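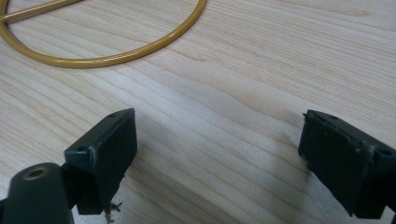
Home My tickets Knowledge base Log out

Ticket 639 -- Black cloth sheds threads on the table top
Product: Mulier table cover, black
Status: open

1. The problem

I bought the cover from the Vollard shop in November. Each time I fold it, I find small threads on the table afterwards. The table is a pale wood, so every dark thread is easy to see. I have washed the cover 2 times, at 20 degrees, as the label says. After the second wash it was a little worse.

2. What I tried

I shook it outside, then I went over both sides with a sticky roller. This helps for one evening. I also checked the hem with my fingers and I did not find an open place. The weave looks even to me, only the folds shine a bit.
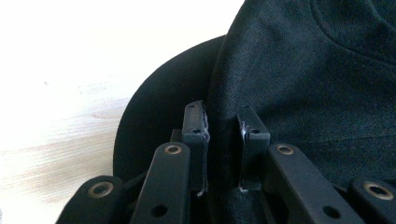
3. Answer from Trusen support, 10:40

Thank you for the clear report. Please do not pull any thread which is hanging -- cut it short with small scissors. Then wash the cover alone, inside a cotton bag, without softener. Please also send us the batch number from the label.

4. My reply, 16:15

The batch number is 156. I cut the threads at one corner and I will wash it tonight in a bag. I have also a smaller cloth from Huerta in the same colour, washed together with this one until now. Could the threads come from that cloth? I will keep them separate and write again after the next wash.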